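**Zweiarm-Zelle: rechter Greifer verliert dünnen Stoff — wie stellt ihr die Finger ein?**

**falzbein_536**
Moin zusammen, ich betreue hier bei Zostodico eine Faltzelle mit zwei Armen und langsam gehen mir die Ideen aus. Links hält alles bombenfest, rechts rutscht mir bei dünnem Stoff ständig die Kante raus. Backen sind neu, Schließkraft steht auf beiden Seiten gleich. Nullpunkt habe ich nach dem Backenwechsel links neu gesetzt, rechts … ich glaube auch?

**kabelkette**
»Ich glaube auch« ist schon mal die Stelle, wo ich anfangen würde :) Bei unserer Kellico-Zelle war es genau das. Finger zu, Papierstreifen dazwischen, ziehen. Wenn der an den Spitzen durchflutscht und weiter hinten klemmt, stehen die Finger nicht parallel.

**falzbein_536**
Ok, mache ich morgen früh. Zum Einrichten nehme ich immer die roten Sportsachen mit dem weißen Streifen, da sehe ich sofort, ob die Kante straff ist. Graue Polsterunterlage, damit die Fingerspitzen beim Aufsetzen nicht leiden.

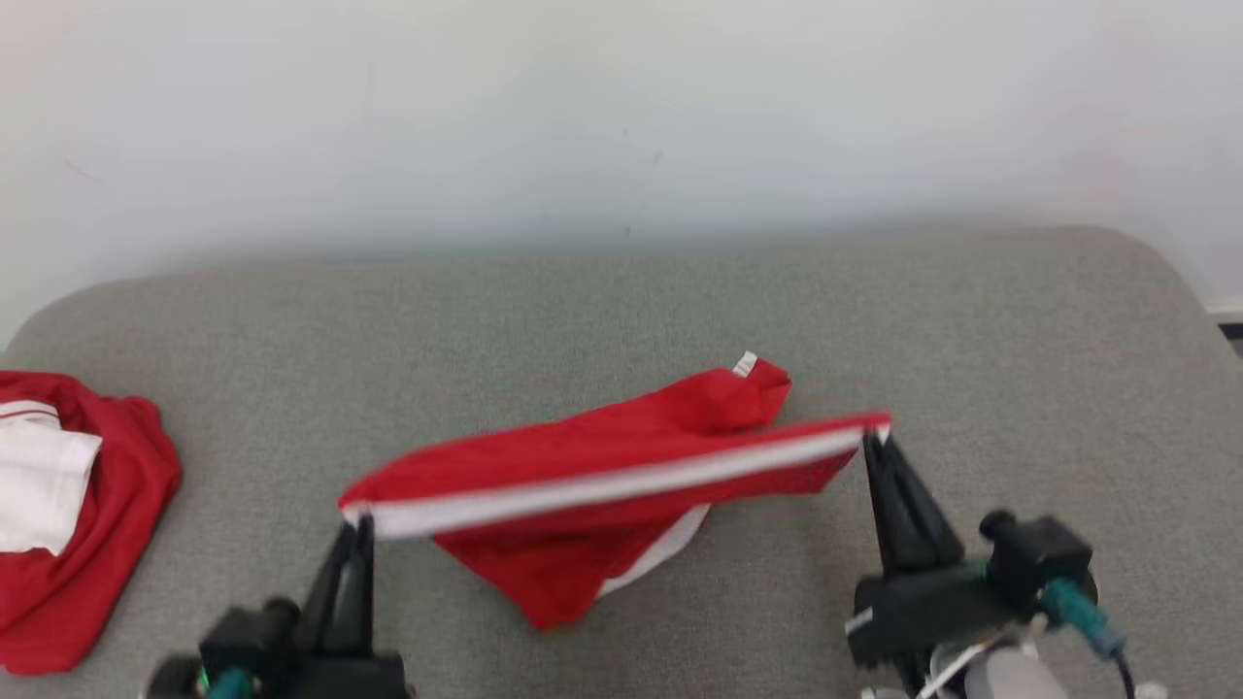
**nahtzugabe**
Muss ich nach einem Backenwechsel wirklich beide Greifer neu nullen, auch wenn ich nur an einem geschraubt habe?

**kabelkette**
Ich nulle immer beide, einfach damit sie auf demselben Stand sind, und schreibe die Werte ins Wartungsheft. Dauert 6 Minuten.

**Suline**
Sehe ich anders. Wer an einem funktionierenden Greifer rumstellt, hat hinterher zwei Baustellen. Ich würde eher auf die Kabel schauen! Wenn die Schlaufe am Handgelenk zu kurz ist, zieht sie dir in der Endlage am Arm, da kannst du nullen, bis du schwarz wirst.

**kabelkette**
Die Kabel ziehen dir aber nicht die Finger auf. Zugentlastung prüfen, klar, nur eben danach.

**falzbein_536**
So, Rückmeldung: Papierstreifen rechts ging vorne glatt durch. Im Heft steht für links 133, für rechts noch der alte Wert 152 — also doch vergessen, peinlich. Neu genullt, Schrauben nachgezogen und die Kabelschlaufe gleich etwas länger gelegt (ja, Suline, extra für dich). Läuft seit heute Mittag ohne Verlust, die dicken Sachen teste ich noch.

**Suline**
Na also. Und die Backen, sind das die von Brouwer oder die originalen?

**falzbein_536**
Brouwer, die geriffelten.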